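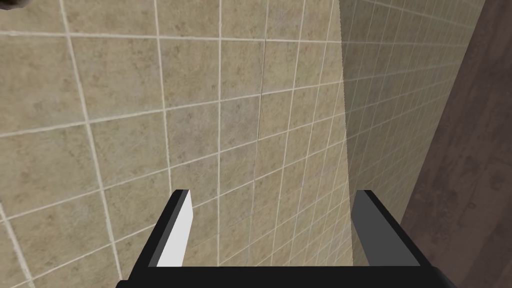 Speaker notes, 04/02/2018. Planning for two arms when the room won't cooperate

Okay, hi everyone. Thanks for staying past the coffee. I work on the planning side of Prokano, which is our simulator plus the control stack that sits on top of it, and I want to spend my slot on the least glamorous part: the code that decides when an arm should move and when it should wait.

(Ask who has written a motion planner. Ask who has deleted one. Wait for the laugh, if there is one.)

So our test room is called Ganen. It's an attic, and I picked an attic on purpose! Flat walls and square corners let you get away with lazy collision checks. A slanted wall next to a cabinet doesn't. The first version of our planner treated every wall as an upright box, and the left arm lost a whole wedge of space it could have used. Gun-woo Baek rewrote the wall shapes as proper tilted planes over one long evening, and the share of goals we could reach went way up.

Mention here that the arms share one planner but have separate controllers. People always ask. The planner hands each arm a timed path, and the controllers are free to slow down but never to speed up. If one slows down, the other gets told.

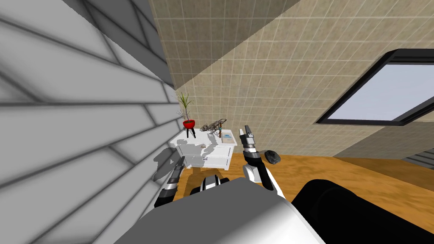
Why not plan each arm by itself and just check for crashes at the end?

We tried that, and it works fine until both arms want to be near the same piece of furniture. Then you throw out plan after plan. Planning them together costs more up front, but we stopped getting the long stalls.

Next bit, perception. I'll go fast -- Chiharu Takagi has a much better talk on it. The planner never sees pixels. It gets a list of shapes, each with a pose and a confidence score, and anything with a low score gets puffed up a little so we steer wide of it. Thin stuff is the worst. Leaves, rods, legs on a stand. Our shape fitter loves to wrap a potted plant in one big fat blob, and then the planner believes half the cabinet top is off limits.

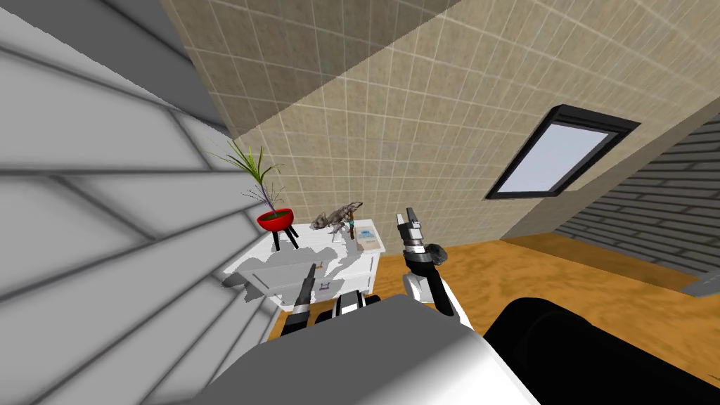
What we do now is keep two copies of every shape, the fat one and the tight one. Far away, you use the fat one and everything's cheap. Once a gripper gets within 12 centimeters we swap in the tight one, and the planner gets its elbow room back. The swap used to cause a nasty hiccup in the path, because the two copies didn't agree on where the edge was. Ha-rang Tak found that one by replaying 889 logged runs and sorting them by jerk. I owe her lunch.

(Slow down here. Drink water.)

Now, held objects. Once something is in a gripper it has to become part of the arm, as far as collision checks go. Sounds obvious, right? We forgot to do it for the gripper camera's own filter, so the held thing kept showing up as an obstacle sitting right on the fingers, and the arm would refuse to budge. Very polite, very stuck.
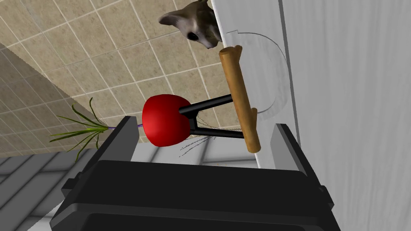
The close-range mode has its own rules. It runs at 100 updates a second, it only trusts the nearest shapes, and it's allowed to quit early and back out along the path it came in on. Backing out is my favorite feature, and it's only a ring buffer of joint positions. Go steal it for your own stack, please.

If there's time, show the log viewer. If not, skip to questions and point people at Hae-won Myung, who wrote it and is sitting near the front.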